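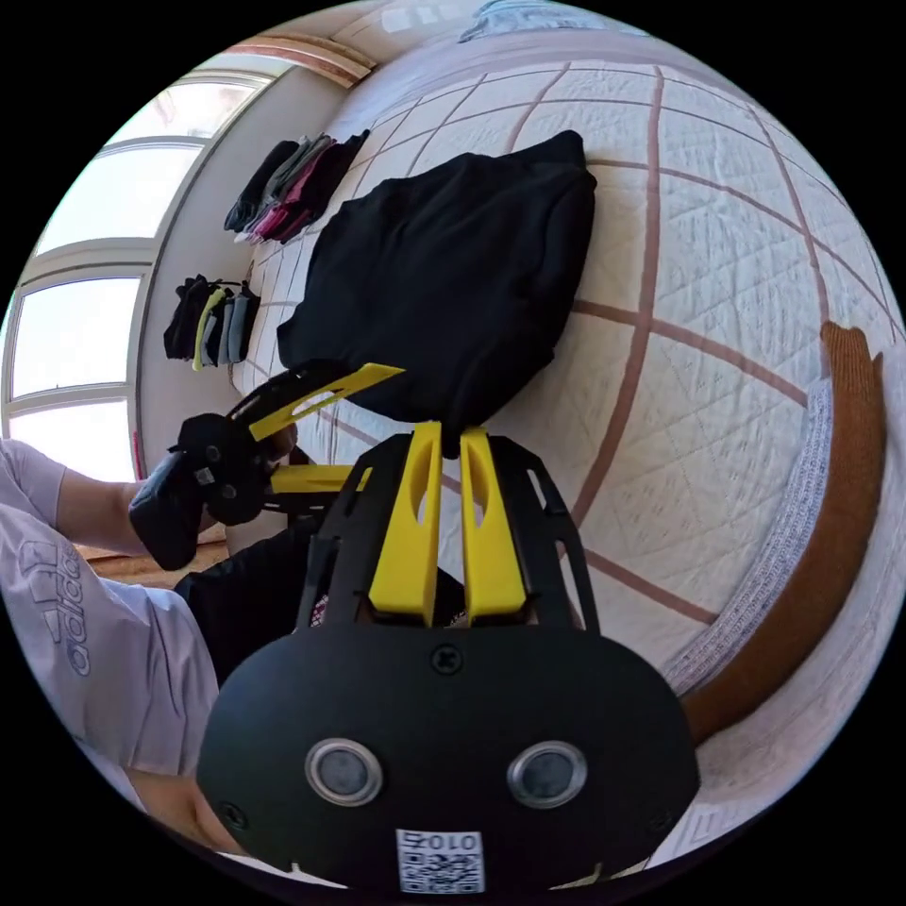
Can a written statement be used if the witness won't come to the hearing?

Posted in: Courts and procedure — Evidence

I am the defendant in a civil claim over a shared driveway in Trostmont. The other side, a contractor called Bakker, has filed a signed statement from a former employee, Riet Vanhove. She has since moved out of state and I am told she will not attend. The statement is typed, three pages, signed on the last page only, and has no notary stamp. It describes a conversation from 2011 that I say never took place. Can the judge simply read it and accept it? The hearing is in February and I don't have a lawyer.

2 answers

Bart Baert
Accepted answer

Start with what the statement is being offered to prove. If it is offered to show that the conversation happened as she describes it, it is an out-of-court statement offered for its truth, and the general rule is that it is hearsay. A signature does not change that. Neither would a notary stamp, which mostly goes to who signed and whether it was sworn.

There are exceptions, and some apply only if the witness is unavailable. Living out of state can count in some courts, but the party offering the statement usually has to show they tried to get her testimony by other means, such as a deposition or a video appearance. Ask what Bakker's side did. "She doesn't want to come" is generally weak on its own.

Two practical points. First, object in writing before the hearing if your local rules allow it, and again out loud when the statement is offered. An objection you don't make is normally treated as waived. Second, check which kind of hearing this is. On a motion for summary judgment, sworn affidavits are routinely considered without the witness present. An unsworn statement may still be open to challenge there — many states accept one made under penalty of perjury, so look for that wording above the signature.

If it's small claims, most of the above is relaxed. The judge may read it and decide how much weight it gets.

Was this helpful? 15 people said yes

nurngate_tenant

I had this in Nurngate with a statement from a neighbor. Judge let it in and then pretty much ignored it. Bring your own papers from that year if you have any. Not sure if a driveway case is different.

Was this helpful? 6 people said yes

Comment from original poster: It is the regular civil court, and it is a trial date, not a motion. There is no perjury wording on any page. I will file the objection this month and ask the clerk about the deadline.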